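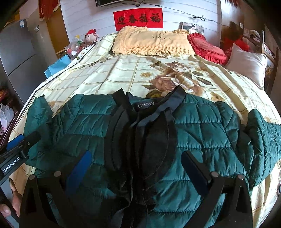 Puffer jacket, hand-held gripper, at home on the bed

HOME TESTERS WANTED - Flernis hand-held gripper kit

Flernis is looking for people to try our gripper kit at home and tell us what's wrong with it. Paid. Start in October, remote, your own clothes, your own bed or table.

What you do: fold and sort laundry using the grippers in place of your fingers. Jackets, shirts, towels. 300 short sessions per tester, spread out however you like. Thick padded stuff is what we need most, everybody sends us T-shirts.

Pay: $1,333 on completion, half if you stop midway (past session 150). Kit ships free and goes back to us at the end.

You need
- 2 working hands, no experience with robots
- a flat surface big enough for a coat, sleeves out
- decent light
- ok with writing short notes after each sesion, grip, weight, sore wrists etc
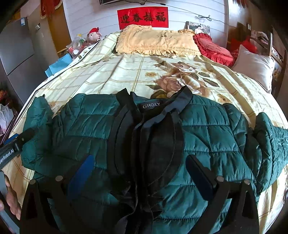
Collars and zippers are slow at first. Fine, go slow, redo it if it bunches up. We want the notes on that too.

Not for you if you have wrist or thumb problems, the handles get heavy.

To apply: short email to Zane Hunt or Reet Liepiņa, say what kind of cloths you have and when your free. Calls on Monday, after 4 pm.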